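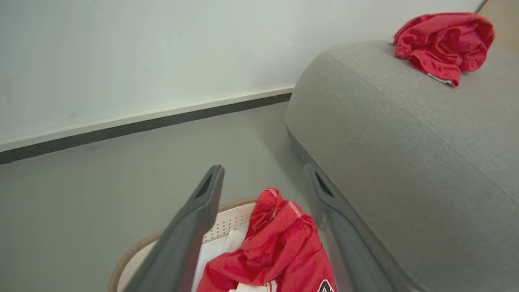 Item 4: kit basket and grey seat, changing area, before the meeting.

Minutes of the Kit and Laundry Meeting, January
Held in the upstairs room, start 18:40

Present: Mirko Dal Bello (chair), the kit secretary (minutes), both junior team managers, the senior team manager, the equipment officer.
Apologies: the fixtures secretary.

1. Minutes of the last meeting

Agreed as a correct record with one change. Under item 6 the word "dryer" should read "drying rail". The chair signed the corrected copy.

2. Matters arising

2.1 The drying rail has been fixed to the wall next to the washing machine. The equipment officer reported that the left bracket was set one hole lower than the right and that hangers slide to that end under load. To be re-drilled. Action: equipment officer.

2.2 The outstanding invoice from Prukitz for replacement shorts has been paid. The credit note for the wrong sizes has not arrived. The kit secretary has written twice and will telephone.

2.3 The list of who holds keys to the kit cupboard was circulated. Two entries were out of date and were struck out at the meeting. A clean copy will be pinned inside the cupboard door.

3. Kit register

3.1 The kit secretary presented the register. It shows 109 shirts across all teams, home and away together. The figure includes shirts currently on loan to players and excludes training tops, which have never been registered.

3.2 The senior team manager asked whether goalkeeper shirts are in the total. They are. They are listed on a separate sheet under their own heading and added at the end.

3.3 Five shirts are marked "not seen" on the register. Of these, two were last signed out for an away fixture in the autumn. The junior managers will ask the families concerned before any replacement is ordered. It was noted that a shirt marked "not seen" stays on the register until the end of the season, in line with the rule adopted last year.

3.4 Numbers on the older red set are lifting at the corners. Re-pressing was discussed. The equipment officer has tried this on one shirt with a domestic iron and a sheet of baking paper, and the number held for three washes before lifting again at the same place. Quotes for proper re-pressing to be obtained from Vorkelico and from one other supplier. Action: kit secretary.

4. Laundry handling

4.1 The chair referred members to the picture at the head of these minutes. A red garment is in the round basket on top of white items, and another has been left on top of the grey seat beside it. The chair said that both points fall outside the laundry procedure and proposed to take them separately.

4.2 Colours and whites in one basket. The procedure states that red kit and white kit go into separate containers from the moment they are taken off. The senior team manager said that the wording is clear enough but that on most match days there is only one basket within reach, and players use it. The junior managers confirmed the same for their age groups. The kit secretary reported that one load last season had been washed mixed, with the result that the white socks came out pink and were withdrawn from match use.

4.3 It was asked whether a red shirt with white trim counts as red or as mixed. The procedure does not say. After discussion it was agreed that it counts as red, is washed with reds only, and is washed at 30 degrees. The wording will be added to paragraph 3 of the procedure.

4.4 Kit on the seating. The grey seat is covered in a woven fabric and the cover does not come off. The equipment officer said that damp kit should not be put on it for any length of time. The chair asked that it be treated as seating only. One of the junior managers pointed out that the seat is the nearest flat surface to the basket and that people will go on using it unless something else is put there. A low bench with a slatted top was suggested. There is one in the store which would fit if the legs were shortened. The equipment officer will measure it and report back.

4.5 Type of basket. The present basket has a perforated wall, and members were content with this as air can get to the contents. The chair was against solid tubs for used kit. The senior team manager would prefer a basket with a lid. This was not supported, on the ground that a lid keeps the moisture in.

4.6 Agreed:
- A second round basket, also with holes in the side, to be bought. One to be for reds and one for whites.
- Each basket to carry a tie-on label, written in capitals and covered with clear tape. Adhesive labels not to be used, as they will not stay on over the holes.
- Shirts to be turned the right way out and shaken before they go in. Sleeves to be pulled through.
- Nothing to be left on the grey seat at the end of a session. The last manager to leave checks the seat and the floor behind it.
Action: kit secretary (basket and labels), all managers (checks).

4.7 Shirts dropped in bunched up were discussed under the same heading. The kit secretary explained that a shirt washed in a tight bundle does not rinse fully along the seams and that detergent then shows up as a pale line on red fabric. Managers to pass this on to players.

5. Washing rota

5.1 The rota for the coming month was filled in at the meeting, with one gap in the second half of the month. The chair will cover it if no other name comes forward.

5.2 Detergent. Members have been using whatever is at home. The kit secretary proposed a single liquid detergent for coloured kit, bought in bulk and kept in the cupboard, with each household on the rota taking a filled bottle. Approved, to a limit to be set when the price is known. Fabric softener is not to be used on match shirts.

5.3 Return of clean kit. Clean shirts are to come back folded, in number order, in the bag they were issued in. The junior managers said that number order adds a good deal of time for the person doing the washing. The senior team manager said that it saves the same amount of time on match day, and that on match day there is less of it to spare. Put to the vote and kept, with one against.

5.4 Drying. Tumble drying remains ruled out for all numbered shirts. Training tops may be tumble dried on low.

6. Storage

6.1 The kit cupboard has five shelves. The bottom shelf is too low to be used for folded kit and has collected odd items, among them a pump, shin pads and part of a net. The equipment officer will clear it and bring a list of anything worth keeping to the next meeting.

6.2 The shelf plan drawn up by the Nishimura family when they ran the kit is still in use and has been amended by hand many times. It was agreed to redraw it. The order from the top will be: goalkeeper kit, senior home, senior away, junior home and away together. The chair wished it recorded that the original plan had served the club well.

6.3 The storage boxes bought under the name Cellix were discussed. Two lids have split at the hinge. They can be used without lids inside the cupboard, and replacements will not be ordered.

7. Purchases approved

One round basket with perforated side, to match the existing one as closely as can be found.
Tie-on labels, one packet.
Liquid detergent for colours, bulk size, price to be confirmed.
Two wall plugs and screws for the drying rail.

The chair reminded members that receipts must have the item written on the back. Receipts handed in without this will be returned.

8. Any other business

8.1 A junior manager asked whether players may keep their shirts at home between fixtures. This was discussed at the meeting before last and refused. The position is unchanged.

8.2 The light over the washing machine flickers when the machine goes into its spin. The equipment officer thinks the fitting is loose. To be looked at when the rail is re-drilled, with the power off.

8.3 The senior team manager has found a single white sock with a blue band that belongs to none of the club's sets — it is in the cupboard, in a clear bag, and may be claimed.

9. Actions carried forward

Equipment officer: re-drill left bracket of drying rail; check light fitting; measure slatted bench; clear bottom shelf.
Kit secretary: telephone Prukitz about the credit note; obtain quotes for re-pressing; buy basket, labels and detergent; amend paragraph 3 of the laundry procedure; redraw shelf plan; pin up key list.
Junior managers: follow up shirts marked "not seen".
All managers: check seat and floor at the end of each session; pass on the points about turning shirts the right way out and separating colours.
Chair: cover the gap in the rota if required.

The meeting closed at 20:05. Date of next meeting to be fixed by the chair once the pitch bookings are confirmed.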